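Subject: Re: [bread-and-pots] Scorched beans, again
From: Ivana Mansilla

Hi Liesl and everybody,

Sorry for the slow answer, I was at my sister's for most of August and only read the list on my phone, which is no way to read anything longer than a grocery list. I'm quoting the bits I'm replying to so people who deleted the thread can follow along.

Liesl Aebischer wrote:
> I've now burned beans in the Olla three times. Same beans every
> time, the big speckled ones from Rivadeneyra. I soak them overnight,
> drain, cover with fresh water, bring it up slowly like the leaflet
> says, and then I go sit down. By the time I smell something it's too
> late. The bottom layer is black and the rest tastes like a campfire.
> My mother cooked beans in clay her whole life and never measured a
> thing. What am I doing wrong? Also, how do you get the black off? I
> have tried vinegar and I have tried swearing.
>
> And while I'm asking, does anyone salt at the start? My neighbor
> says it makes them tough and I've always believed her.

OK, so first of all, three times is nothing. I went through a whole winter of it! My first clay pot was a hand-me-down with a chip in the rim and I blamed the chip for everything.

I think it's the sitting down that gets you. Clay holds heat like crazy, and when you turn the burner down the pot just keeps going at the old temperature for a good long while. So you look in, it's bubbling too hard, you turn it down, you look in again, still bubbling, you turn it down some more, and then it finally catches up and stops cooking altogether. Then you turn it up and walk away, and that's when the water goes. I've done exactly that. What helped me was picking one low setting and leaving it alone from the start, even though it takes forever to come to a simmer (on my stove the beans are barely moving by the time I've finished the dishes from lunch).

The other thing is the water. Those speckled ones from Rivadeneyra are big and they drink a lot, even after a night's soak. I keep a small saucepan of hot water going on the back burner and top up whenever the beans start poking out. Hot water, please! I know somebody on here once wrote that they add it straight from the tap and it's fine, but I cracked a pot that way and I'm still mad about it. It went with a little tick sound, like a knuckle, and then there was bean broth all over the stove.

Do you have a heat spreader? If you're on gas you really want one. Mine is a Floka, the plain round one, and it has gone a horrible color but it works. If you're on electric you want one even more, I'd say, though my cousin cooks on electric without one and her pots seem to be fine, so what do I know.

About your leaflet. I have the same one, and I think the part about "bring up slowly" is badly translated. In mine there's a drawing of a flame with a line through it and then another flame without a line, and I've never figured out what they want from me. 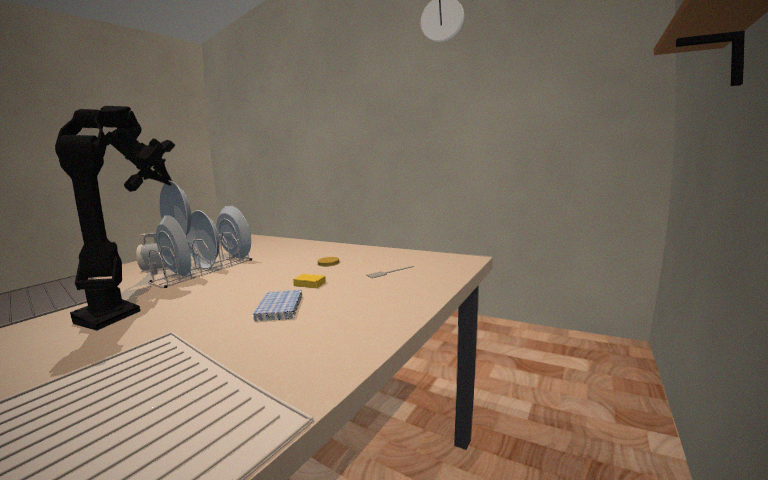

So how do you get the burned layer off without ruining the clay?

Fill the pot with warm water and a big spoonful of baking soda, put it back on the lowest heat for an hour or so, let it cool all the way down on the stove, and then go at it with a wooden spoon and a stiff brush. Repeat the next day if you have to.

I've had to go three rounds on a bad one. The last bit of shadow never comes off and I've stopped caring. Don't use dish soap if your pot is unglazed on the inside, it soaks in and then your next beans taste like lemon dish soap. Ask me how I know. I'd skip the vinegar too. I can't tell you the chemistry, but it left mine looking chalky and I didn't like it.

After a scrub like that I let the pot dry for 2 days with the lid off, upside down for the first one and then right side up. If you put it away damp, it goes musty, and then you're back to baking soda.

Now, salt. I salt at the start. I even salt the soaking water these days. I grew up with the same rule as your neighbor, never until the end, and I followed it for years, and then one time I forgot which pot I'd salted and did both, and the salted ones were creamier. My old beans that won't go soft are just old beans. I had a bag of black ones from the back of the cupboard that I cooked for 7 hours and they still rattled when I poured them in the bowl. What does make them tough is tomato, or anything sour. Put that in at the very end, when they're already soft enough to mash on your tongue.

Here's how I do a pot, more or less. Beans soaked overnight with salt. Drain, into the pot, cover with water by the width of my hand. Half an onion, not chopped, a couple of garlic cloves with the skin still on, a bay leaf, a glug of oil. Lid on but a little crooked. Lowest heat that keeps it just moving. I check every twenty minutes for the first hour to see what mood it's in, and after that less. I used to set the kitchen timer and then not hear it, so now I keep my phone in my apron pocket. I start at 10 in the morning for supper and that leaves me plenty of room. If they're done early they just sit there staying hot, and they're better for it.

One more thing, for whoever was asking last month about the pots from Ustilen. I don't own one but I've handled one in a shop and the walls are much thicker than on my Olla. I'd guess you would need even more patience heating it up. The lid was lovely, with a nice deep rim that would catch the drips. The price was not lovely. If anyone here has cooked in one, please write in, I'm tempted and I need somebody to either talk me out of it or tell me which size.

Oh, and Liesl, the campfire beans? Don't stir them! Tip off the top half into another pot without scraping, add fresh hot water and a potato, and give them half an hour. You lose the bottom but the rest is usually all right for soup. I served it to guests once with a lot of smoked paprika and they asked for the recipe.

Let me know how the next batch goes, and tell me what kind of stove you have.

Ivana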